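Paid participants wanted: gripper fault study, Terkville

Jaidee is looking for people to help us track down a fault in the gripper on our test arm. During repeat runs the fingers have failed to let go on command, and twice the arm pulled away while still holding on. The second time it broke a fixture and the emergency stop was hit late.

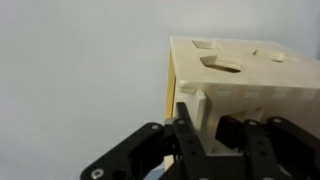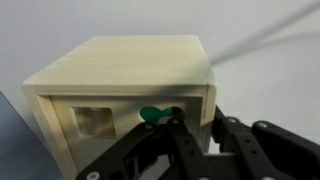
The gripper at the wooden boxes used in the runs.

You will sit outside the guard fence, watch runs, and press a button when the release looks late or incomplete. We compare your presses with the controller log. We need 500 logged runs before the arm goes back into normal use.

Sessions last 4 hours and pay $70. Lunch is not provided. You must be 18 or over, have good close vision (glasses are fine) and complete the safety briefing. No robot experience needed. Current Jaidee staff cannot apply.

Sessions run through July. We have around 40 places.

To apply, write to Ladan Asadi at the Terkville office with the days you are free. Questions about safety go to Vichien Rattanakul.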